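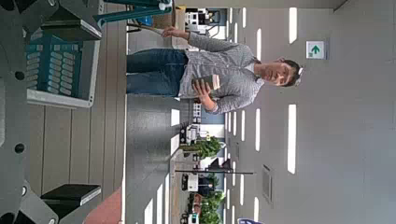 **Chamado 3.115 – Wi-Fi cai no escritório (Lostia, piso 2)**
Aberto por Frøydis Fagerlund em 20 de julho de 2021, terça-feira. A rede sem fio do piso 2 perde conexão várias vezes por dia, sempre por um ou dois minutos, e as chamadas de vídeo caem junto. No lado do piso de madeira clara, perto do tapete avermelhado, o sinal aparece cheio no notebook e mesmo assim as páginas não abrem. Por cabo funciona tudo.

**Ambiente**

- Controladora Provley, firmware 8
- Pontos de acesso Drolleck, todos no teto
- Link de internet: Enache, sem queda registrada no período

**Passos realizados**

1. Reiniciei a controladora. A rede voltou e caiu de novo depois do almoço.
2. Troquei o canal de 5 GHz de automático para fixo. Sem mudança.
3. Baixei o log: 2.575 mensagens de renovação de DHCP recusada. O escopo estava cheio, com concessão de oito dias.
4. Conferi o teto cinza, entre as fileiras de luminárias brancas, para ver por onde refazer o cabo do ponto do corredor. Cabo testado, está bom, não precisa trocar.

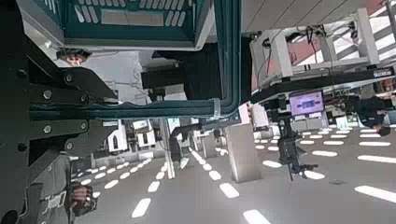
5. Reduzi a concessão para quatro horas e ampliei o escopo. Limpei as concessões antigas.
6. Pedi à Frøydis para repetir a chamada de vídeo no mesmo lugar de antes. Durou a reunião inteira.
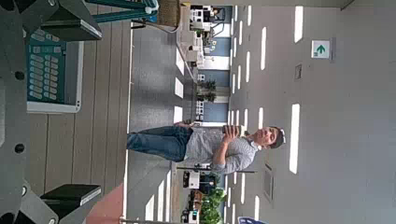

*Piso 2, lado do carpete cinza.*

**Situação**

Sem queda desde a mudança do escopo. O canal fixo ficou como está. Falta atualizar o firmware da controladora, fora do horário comercial. Se voltar a cair, anotar a hora e o nome do ponto de acesso e responder neste mesmo chamado.

Costel Cârstea, suporte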